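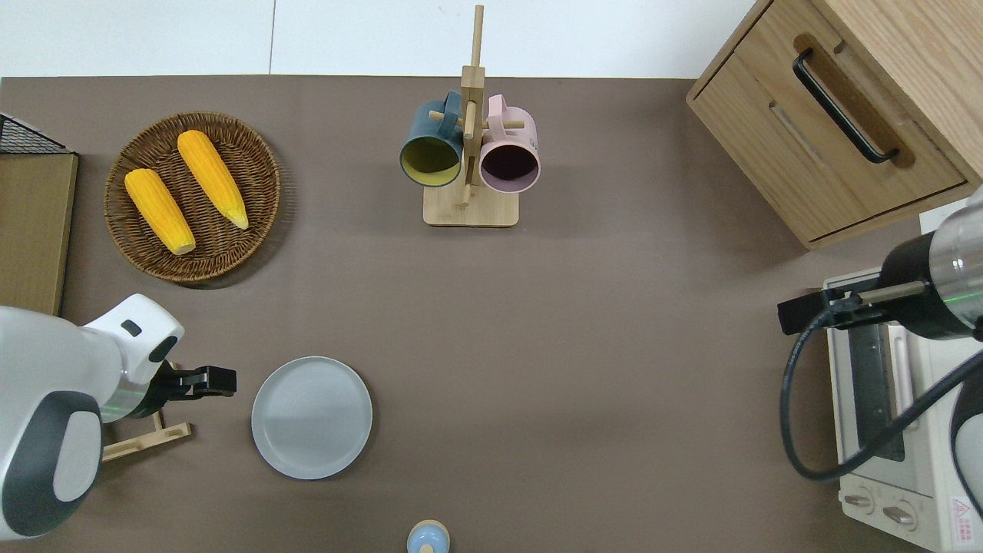 Sandhu Park Supporters Board > General > Moving the away end

Started by northbank_91
February 5, 2023

The club email says the plan is to move away fans from the Lisemik Road end to the corner next to the Aline Stand from September. Season ticket holders in the corner blocks get first pick of other seats. I have sat in that corner since I was a kid, and so have my dad and my uncle. We got the same email as everyone else and no phone call.

I understand the police want the visitors closer to the coach park. I still think it's a bad swap. The corner is one of the few parts of the ground that makes any noise when we're losing.

What does everyone else think? I'd like to hear from people in the Aline Stand too.

hutance_exile wrote:
I'm for it. The away end is the best end in the ground and we hand it over every other week to people who half fill it. Put our own fans behind both goals. Most clubs our size did this years ago.

wet_terrace wrote:
Same. We had 43 away fans for the midweek cup game and they had an entire end to themselves. You could hear individual conversations.

northbank_91 wrote:
43 on a wet night for a cup game nobody wanted. Try the derby. They'll bring every ticket they can get, and now they'll be right next to the family section with a line of stewards and a strip of netting between them.

leftfooted wrote:
This is my worry as well. I'm in the Aline Stand, block 2, with two kids aged seven and ten. They love the derby. I don't mind them hearing a bit of language but I don't want coins coming over. It happened at the old ground when I was their age and my mom got hit on the shoulder.

hutance_exile wrote:
The email says there will be empty rows on both sides of the netting. It's in the second part, under the seating plan.

leftfooted wrote:
It says "a suitable gap." It doesn't say how many rows. I wrote to the ticket office to ask and got an automatic reply.
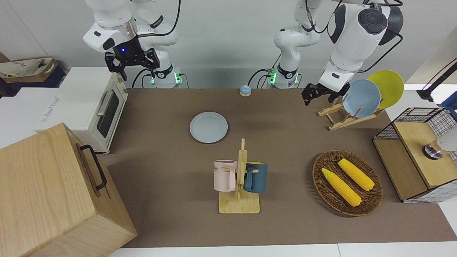 If they come back with a proper number I'll post it here. I'm not against the move as such. I would just like to know where my kids will be sitting before the renewal deadline, and right now I can't tell if block 2 is part of the gap or not.

gatefour wrote:
I steward on match days, so I won't say much. The walk from the coaches to the Lisemik Road end takes them past the Hutance pub and the main home turnstiles. Every derby we have to hold one group back so the other can get through, and people miss kickoff because of it. The corner has its own gate. From our side it's a lot easier.

northbank_91 wrote:
Fair enough, and I've been stuck in that queue. But then open a new gate at the Lisemik Road end. There's a fence and a strip of grass there.

gatefour wrote:
The grass isn't the club's land.

wet_terrace wrote:
Didn't know that. Whose is it?

gatefour wrote:
The bus depot's, as far as I know.

old_scarf wrote:
I've been going for a long time and I have been moved three times. Each time I was sure it would ruin the place, and each time I was grumbling about something else by Christmas. What does bother me is the price. Seats behind the goal are about 100 more than the corner for a full season. If they want people to move there, they should let them keep paying what they pay now.

northbank_91 wrote:
That isn't in the email at all. I assumed we'd keep our price.

old_scarf wrote:
I wouldn't assume it. Ask them in writing.

hutance_exile wrote:
Agree with that, even as someone who wants the move. Freeze it for two seasons at least.

leftfooted wrote:
There's a fans' meeting in the Aline lounge before the next home game. I'll ask about the rows if somebody else asks about the price.

northbank_91 wrote:
I'll do the price. Still voting no if there's a vote.

wet_terrace wrote:
There won't be a vote.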